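Open day at Valdebenito: notes from somebody with a budget to defend

10 March 2018

I went to the Valdebenito open day with a spreadsheet and a mild cold, and came home with both in worse shape. We run a small linen and workwear service, and since December I have been the person who is supposed to know whether we should buy a robot. My qualification for this is that I once bought a forklift.

Valdebenito is an integrator. They don't make arms or grippers. They buy those from other people, bolt them to tables, write the software and then stay on the phone with you for as long as your contract says. The open day was their chance to show the stuff working, and my chance to ask about the contract.

Registration was in the loading bay, where I got a lanyard, a tote bag and a brochure for the Lunberg cell with the word "affordable" on the cover and no price anywhere inside. I checked twice. There was a price for the tote bag, if you wanted a second one.

The morning talk was called Planning Your First Cell and it was better than the title. The speaker put up a slide with the purchase price of a typical setup as a thin band at the bottom of a tall bar, and then spent most of an hour on the rest of the bar. Guarding. Compressed air. Electrical work. Floor work if your floor is like ours. Training, then training again when the person you trained gets a better job. Spare fingertips, which wear out and which you will forget to order. I wrote all of it down, and my spreadsheet, which had six tidy rows when I left home, now has a second tab called "rest of bar."

I asked how much to hold back for things that go wrong in the first year. The answer was 40 percent of the hardware cost for anything that handles soft goods, and less for boxes. I asked why soft goods were so much worse. "Because a box is still a box when you let go of it," he said, and took the next question.

Then the hardware tables. Fokard had the nearest stand and the best coffee. They sell grippers and only grippers, and they were happy to give numbers, which made me like them more than I probably should. Their basic two-finger model is 3793 dollars. The cable is extra. The mounting plate is extra. The software license is by the year, and if you stop paying, the gripper goes on working but stops getting updates, a sentence that was said to me in a very cheerful tone.

I asked if it could pick a folded tablecloth out of a stack. It could pick a folded tablecloth off the top of a stack. We discussed the difference for a while.

The Sekness people, next along, rent. You get an arm, a gripper, a table and a visit once a month, and you can send it all back after five months if it hasn't worked out. On paper it costs more than buying. On my paper, with the second tab, it costs less, at least for the first year. The catch is that they want the table to stay exactly where they put it, and in our building nothing stays where anybody put it. I took the card anyway. They also had mints.

After lunch we were let loose in the lab, and this was the part I had come for. Brochures show robots picking up things that a robot would like to pick up: cubes, cans, little gears in a tray. What I need picked up is cloth, in heaps, after it has been through a dryer and lost all interest in being a rectangle. So I went and stood by the fabric work for longer than was polite, and asked the engineers what it would cost to have that, there, in my building.
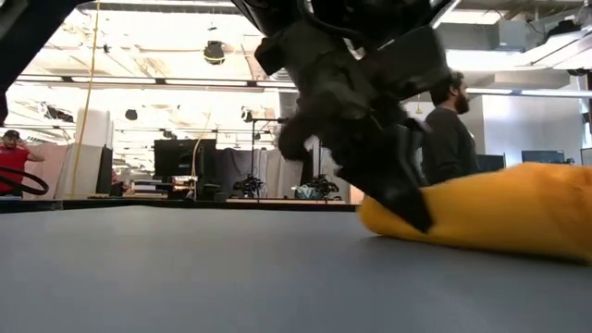 The first answer was another question, and I heard it at every table for the rest of the day: how many pieces an hour? I said that on a busy day we sort 2000 pieces. That got written down with the kind of face a mechanic makes when you describe the noise. One cell wouldn't do it. Two might, on a good day, if somebody fed them properly, and the somebody would be a person, and the person would be on our payroll.

I don't hold that against them. I'd sooner hear it in a lab than six months after the check has cleared. They were also frank about space. I had been planning on the footprint of the table, as printed on the back page of the brochure. You need the table, plus room to walk around it, plus a desk for screens, plus somewhere for the cables to come from. I paced out the corner I had in mind when I got back, and it fits if we move the folding machine, and the folding machine has not moved in living memory.

A few things I'd pass on to anyone going to one of these with money to spend, or with somebody else's money to not spend.

Take your own laundry, or parts, or whatever it is you handle. I had a bag of napkins in the car and was too shy to fetch it, and I have regretted that ever since.

Ask for the price of year two. Lunberg had to go and find someone. Fokard knew it. Sekness had it printed on the sheet.

Ask who comes when it stops, and from how far away. Valdebenito's service engineer lives about two hours from us, which is fine until it snows.

Wear decent shoes. The lab floor is concrete and the tour doubles back on itself.

As for the decision, I have put Sekness in the plan for the second half of the year, with a question mark, and kept the 40 percent line in even though I know it will be the first thing anyone tries to cut. Valdebenito has offered to run a test on our own stock if we ship them a crate of it. The crate is packed. I am now waiting for a quote on the shipping.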